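Why my grasp planner was always late by the same angle

2026-10-17

I promised to Reiko Shibata that I will write down what happened with the turntable task before I forget the details, so this is the post. It is long, and it is mostly about time stamps. If you came for nice videos, I am sorry, there are none.

For those who did not read the March post: I work on the picking software in a small team, and since spring we have a simulated task where the parts come on a round table that rotates. The arm has a camera on the wrist. The perception node finds the parts, the tracker follows them, the planner chooses one and decides where it will be when the fingers arrive. Then the arm goes down, closes, and puts the part in a tray. The table turns slowly, and when I started I believed that this would be two weeks of work.

The names, because I will use them all the time: Alline is our perception node, Arai is the tracker, and Norley is the planner. Natsumi Mizuno wrote most of Norley. I wrote most of Arai, so the shame in this story is for me.

The symptom was simple. With the table stopped, everything was good. With the table turning, the gripper closed behind the part, always behind, and always by nearly the same angle. When a part was close to the center of the table, the error in millimeters was small and the fingers still caught it. When a part was near the rim, the fingers closed on air or pushed the part with the outer side of one finger. So our success number depended on where the parts happened to be, and for some time we looked at this number as if it was noise. I ran 80 episodes, changed something, ran 80 more, and was happy or sad because of the random positions.

My first idea was that Alline had a calibration problem between the camera and the wrist. I spent four days on it. I will not describe these days. The calibration was fine, and in a simulator it should be fine, because the numbers come from the same model file. I knew this and I checked anyway. 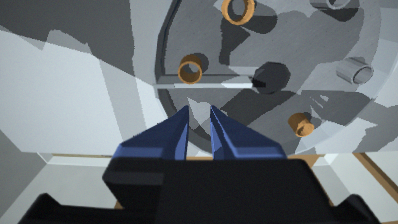 The second idea was better, and it was Natsumi's. She asked me which time the tracker writes on its output. I said, the time of the image, naturally. She asked if I was sure. I was sure. In her opinion the tracker had to be tested on the kind of view which the planner really gets late in the approach, with the two blue fingers in front and the table behind them, and not on the clean overhead view which I used in my unit tests. She was right about this also. In the wrist view the orange-tan ring at the top goes partly out of the picture, the gray cylinders have nearly the color of the table, and the shadows are as dark as some things that are not shadows. Alline returns a different set of detections almost every time, and Arai has to decide which of them are old friends. This deciding takes time. On my overhead test images it took almost no time, so I never saw it.

Now comes the mistake. Arai has an input queue and a worker. The worker takes a detection message, matches it to the existing tracks, updates the filter and publishes. When I wrote the first version, the message had the image time in the header, and I copied this header to the output. Later I added a merge step, for the case when two detections fall on one track, and this step makes a new message. A new message gets a new header. In our library a new header is filled with the current time if you do not say anything. I did not say anything.

So the position in the message was from the time of the image, but the time stamp was from the end of the matching. Norley reads a position and a stamp, and it rotates the position forward from the stamp to the planned grasp time. It did this correctly. Only the part was already further along on the table than Norley believed, by exactly the angle which the table made while Alline and Arai were working.

The delay was 39 milliseconds in the median. It does not sound like much. But the gap between our fingers when they are open for a small cylinder is not large either, and there was a second delay which I will come to.

How I found it, in case it is useful to somebody. I did not find it by reading the code. I had read that function many times, and I read over the line like one reads over a spelling error in his own letter. I found it because I made a plot. For every grasp attempt I wrote the angle error on one axis and the table speed on the other axis, and let the simulator choose a random speed for each episode. After 1,000 episodes the points made a straight line through zero. An error which is zero for a stopped table and grows in proportion to the speed is a time. The slope of the line is the time, in seconds if you keep your units in order. I did not keep them in order in the first plot (degrees in one place, radians in the other), so for one evening I believed we had a delay of more than two seconds.

The slope did not say 39 milliseconds, though. It said more. When I repaired the header, the line became flatter but it was still a line. Reiko looked at it and said that there is another one hiding. This is the advantage of such a plot, it does not let you stop too early. If I looked only at the success rate I would have stopped, because the success rate was much nicer after the first repair.

The second delay was in Norley, between the decision and the motion. The planner computes the grasp time as "now plus the duration of the trajectory". But "now" was taken at the beginning of the planning call. For the easy parts planning is quick. For a part with neighbors, Norley tries several angles of approach and checks each of them for collision of the fingers with the other parts, and this is slower. So the trajectory started later than the planner assumed, and everything shifted again in the same direction. It was an unlucky pair of mistakes. If one of them had the other sign, I think we would have noticed much sooner, or maybe never.

Natsumi repaired it in this way: the planner first takes a budget of time, for example the worst time of the last calls plus a margin, and fixes the start of the motion at "now plus budget". If the planning is ready earlier, the arm waits. If it is not ready, the plan is thrown away and a new one begins. I did not like the waiting at first. It feels wrong to let a robot stand still with a good plan in its hand. But a plan that starts at a known time is worth more than a plan that starts soon, at least when the target is moving.

After both repairs I ran the plot again, this time with 2,000 episodes, and the line was flat enough that I could not distinguish it from a horizontal one. The success rate near the rim is now the same as near the center, except for cylinders which are lying on the side. Those are a different problem. The filter in Arai assumes that a part moves only with the table, and a lying cylinder can also roll when a finger touches it. I have an idea for this, with a second motion model and a switch between them, but it is not ready and I do not want to write about it before it works.

Some smaller things which changed because of this:

Arai does not create headers any more. The constructor without a time is removed, so if you forget the stamp the code does not compile. It took one afternoon and touched a lot of files, and in two of them I found the same mistake in places where it did no harm yet.

The random table speed stays in the regular test. Before, we tested at one fixed speed, and a fixed speed makes a time error look like an offset. I even had an offset parameter in the config, with the comment "tuned by hand, do not remove". I have removed it. It was there since the beginning and it was hiding half of the first mistake at the default speed.

The recorded wrist views are now part of the tests of the tracker, including the ones where a part leaves at the border. Kudgate, which is our little tool for replaying logs, had to learn how to replay with the original timing and not as fast as possible. When it replays as fast as possible, the queue is always full and the delays are not like the real ones. I think Kudgate needs its own post, because the question of who owns the clock during a replay is more difficult than I expected, and I changed my mind on it two times already.

Also I measure now the age of each message at the place where it is used. Norley writes to the log how old the track was when the plan began. It is one number per plan and costs nothing. Looking back, with this number in the log I would have needed one day and not five weeks.

There is one thing I still do not understand. With the table turning in the other direction, the remaining error is a little bit bigger than in the first direction. It is small, and maybe it is only that the camera sees the parts entering from the side where the finger hides more of the table. Reiko thinks it is the filter, which needs some updates until it trusts a new track. We have a small bet on it. I will run the test with the wrist turned by half a turn, and if the error changes side together with the wrist, then it is the finger.

If you work on something similar and you have an angle offset in your config with a comment like mine, please make the plot with the speed. The script is short and I can send it, write me a mail.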